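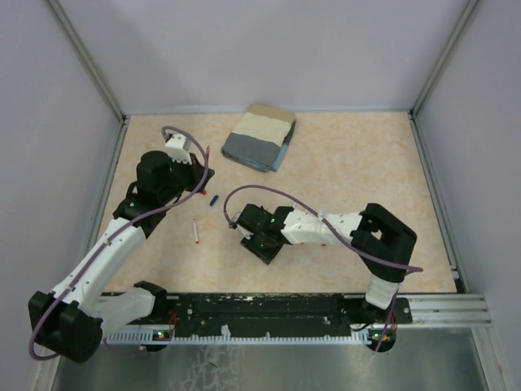 Both arms reaching in past the folded towel, right one down in the middle of the floor

Right arm on my two-arm setup keeps stopping short. Cable or something else?
Posted by Liên Thái in Home Builds

Hi all! So I've been putting together a pair of small arms in the corner of my garage since June, and I'm at the stage where everything works except the part I care about. I've got them bolted along the front of a box with three gray walls, and the plan is to get them folding towels together. Yes, towels. I have two kids and a dog and I'm tired.

The left arm is great. The right one is fine up high and fine close in, but when I send it out flat across the floor toward the middle, it stops a little before where I told it to go. Position readout on the shoulder says 1,085 when I asked for 1,000, and it just sits there humming until I back it off. If I lift the arm and try again, it sometimes makes it. Sometimes not.

Things I've tried: swapped the power supply with the left arm's, re-ran the calibration (the Distano script, if anybody knows it), and tightened every screw I could get a driver on. My money is on the purple cable, which goes from the shoulder over the top of the link and down to the gripper. I can re-route it but it means taking half the wrist off and I'd love to hear I don't have to do that. Anyone been through this?

Maureen Stockdale

Oh, I have been through exactly this, and it took me three evenings so let me save you a couple.

First, don't take the wrist off yet. Turn the power off, hold the arm by the lower link and walk it by hand out to the spot where it quits. Go slowly. If the cable is the trouble you'll feel it — it gets springy right at the end, like somebody is gently pulling back. If it moves freely the whole way with the power off, leave the cable alone and start thinking about load.

And load is what I'd bet on. Arm stretched out sideways with the gripper at the far end is the worst position there is for the shoulder. A humming motor that won't close the last bit of distance is usually a motor that's being told to push and isn't allowed to push hard enough. Look for the torque limit in your settings. Mine had come out of setup at 884 on one arm and 1,000 on the other and I have no idea why, I certainly didn't type that. I set them both to 1,000 and the droopy arm stopped drooping (well, nearly).

Do check how hot the shoulder gets after you change it, though. Put a finger on it after ten minutes. If you can't keep the finger there, back it down again.

One more thing! If you do end up re-routing, leave a bigger loop at the shoulder than looks sensible. I made mine nice and tidy the first time and pulled the connector clean out.

Tâm Đinh

calibration. its always calibration. do it again with the arm in the exact pose from the guide, not close to it

Lâm Đàm

I'd half agree with Tâm. If the zero was off, though, the arm would be wrong by the same amount everywhere, and you say it's fine up high. So run the calibration again if you like, it only costs you a few minutes, but I'd do Maureen's hand test first.

Something else to look at is the base. You said you tightened every screw you could get a driver on, which makes me wonder about the ones you couldn't. On my build there are two under the base joint that you can only reach from below the rail, and one had backed out far enough that the whole arm leaned when it reached sideways. Grab the base and wiggle it. Any movement at all there gets a lot bigger by the time it reaches the gripper. I used an 18 cm screwdriver and a fair amount of bad language.

It wouldn't explain the readout by itself, so you may have two problems. Sorry.

Liên Thái

Okay, update! Did the hand test on Sunday and it moves freely all the way out, no springiness. So the wrist stays on, thank you Maureen. Torque limit on the right shoulder was lower than on the left, so I've matched them up and it now gets to within a hair of the target. Gets warm but I can keep my finger on it.

Lâm, there IS a tiny wiggle in the base. I don't own a screwdriver long enough, so that's waiting until I can borrow one from my neighbor. Will post again once I've had it off the rail.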